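# How People Find Their Way Around the Calmont Library

I picked this project because I got lost. Twice, in the same building, in my first month, both times looking for the bathroom. So when our design class was told to study "a public space and how people move through it," I already had my place and (let's face it) my attitude.

The Calmont branch has 4 floors and one main staircase, and the signs were done years ago by a firm called Tsakiris. They're handsome signs! Dark green, thin white letters, very classy. The trouble is that thin white letters don't read well from the far end of a long hall, and most people are at the far end of a long hall when they start wondering where they are.

I sat near the front desk for three Saturday afternoons with a clipboard and wrote down every question people asked the staff. I ended up with 422 questions, and 266 of them were some kind of "where is" question. I expected plenty, but I thought more people would be asking about holds or printing.

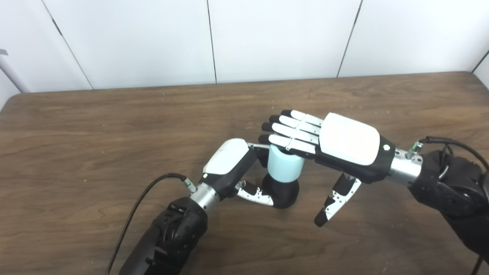
The bathroom was the big winner, no shock there. After that came the study rooms, which are on the third floor but listed on the ground floor sign as "Liltard Suite," after a donor. If you don't know that Liltard means study rooms, you walk right past it. I watched a guy read the whole sign top to bottom, then turn and ask the desk where the study rooms were.

For the second part I made paper signs with bigger letters and plain names and taped them up for one Saturday (with permission — I asked in April and heard back pretty fast). I used a free typeface called Sultonura, mostly because the capital R and the capital B look really different from each other. "Where is" questions felt less common that day, but it was also raining and the place was half empty, so I don't want to lean on that too hard.

If I did this again I'd follow people with their okay and map where they stop and look around. Questions at the desk only catch the ones willing to ask. I never asked anyone, for example, and I was lost for a good ten minutes.

My paper signs came down the same evening, except the one by the elevator, which was still up when I went in last week to return a book.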